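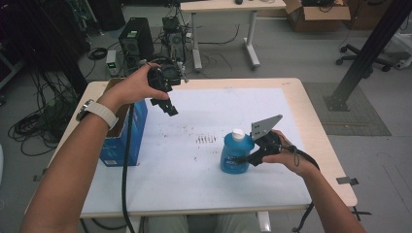 Veline Reading Group Case
Item VL-12, supplied by Trnka Library and Reading Room Equipment

The Veline is a closed carrying case that holds one complete set of a novel for a reading group. It is made for public libraries, school libraries and bookshops that lend or rent fiction in multiple copies and need each set to leave the building and return as a single item. One case takes 12 paperbacks of ordinary trade size, or eight hardcovers, together with a discussion guide and a sign-out sheet.

The case was developed for a countywide fiction service that moves its sets between branches by van. Before the change, sets traveled in canvas bags. Copies were separated from their guides, and covers were bent at the corners when bags were stacked. The Veline keeps the books upright, spine up, with a divider between each pair. Staff can check a returned set by opening the lid and reading along the spines.

Construction

The shell is molded polypropylene with a ribbed base. The lid is hinged on the long side and opens flat, so that the case may be left open on a counter during check-in. Two latches close the front edge. They can be operated with one hand and may be fitted with a numbered seal if the lending policy calls for it. The handle folds down into a recess, and cases stack four high when it is lowered.

Inside, the dividers slide in grooves and can be removed without tools. A set of eight thick hardcovers will need every second divider taken out. Removed dividers should be kept in the lid pocket, as a set of mass-market paperbacks will shift in transit without them.

The lid pocket is clear on the inner face and accepts letter-size paper folded once. Most libraries place the discussion guide there, with the due date facing outward. A second, smaller pocket on the outside of the case holds a title card. Blank cards are included, and a printable template is available on request for libraries that wish to show the title, the author and the number of copies in a uniform style.

Specifications

Outside dimensions: 17 by 11 by 10 inches
Inside depth: 9 inches
Weight, empty: 4 pounds
Capacity: 12 trade paperbacks or 8 hardcovers
Dividers: 5, removable
Colors: slate, dark green, brick
Closure: two latches, seal-ready
Price: $36 per case

Discounts apply to orders of 200 cases or more. Title cards are sold separately in packs of 50.

Choosing between the Veline and the Trudoter

Trnka also supplies the Trudoter, a wheeled trunk for larger collections. The Trudoter holds 29 trade paperbacks and is intended for schools in which a whole class reads the same book. It is heavy when full and should not be lifted by one person. Libraries that serve private reading groups will usually find the Veline more suitable, since members often collect a set on foot or by bus.

The two products use the same title cards and the same seals. They do not share dividers.

Long novels deserve some thought before an order is placed. Family sagas, nineteenth-century classics in annotated editions and certain fantasy series run well past the thickness for which the dividers are spaced. For books thicker than two inches, the practical capacity of the Veline is six copies. Libraries that hold many such titles have in some instances assigned two cases to a set and marked them A and B on the title card. This works well enough, provided that both cases carry the same due date and that the guide is placed in A.

Large-print editions fit the case in height. Boxed audiobooks do not stand securely between the dividers and should be laid flat on top of the books, where depth allows.

Discussion guides

Cases may be ordered with printed guides from the Amuto series. Each Amuto guide is a folded sheet that contains a short note on the author, a one-page outline of the main characters and a set of open questions suited to a meeting of an hour and a half. The guides avoid revealing the ending on the first page, so that they may be given out with the books at the start of the loan. Questions concerning the final chapters are printed on the inside and are marked as such.

The series is strongest in crime fiction, historical fiction and contemporary literary novels. Coverage of short story collections is limited at present. Poetry is not included. New guides are added each May, and the full list may be requested by email. A library that has written its own guides is free to use them in the lid pocket - the format is not tied to the series in any way.

Care and cleaning

Wipe the shell with a damp cloth and mild soap. Do not use solvents, which will cloud the clear pocket. Adhesive labels should be placed on the smooth panel at the end of the case and not across the ribs, where they lift after a short time. If a case has been returned wet, remove the books and all dividers and leave the lid open overnight before the set is put back on the shelf.

Latches are rated for 3,000 openings. Replacement latches and handles are kept in stock and can be fitted with a small screwdriver. Hinges are molded as part of the shell and cannot be replaced. A case with a split hinge should be withdrawn from lending, although it remains usable for storage.

Ordering and delivery

Orders may be placed by purchase order or by card. The minimum order is four cases. Colors may be mixed within an order at no charge, and a number of libraries use color to mark genre or loan period. Brick is made in smaller quantities and may take longer to ship.

Cases are delivered assembled, with dividers in place and ten blank title cards in each lid pocket. Please check the latches on receipt. Shipping damage should be reported within two weeks, with the order number and the color of the affected cases. Unused cases may be returned within 60 days of delivery. Title cards and printed guides are not returnable once opened.

A single sample case is available to libraries and schools that are considering a first order. The sample is sent in slate, with one Amuto guide, and its price is credited against any order placed within the same budget year.

Trnka Library and Reading Room Equipment | Contact Sales | Request a Catalog | Shipping and Returns | © Trnka. All rights reserved. | Back to top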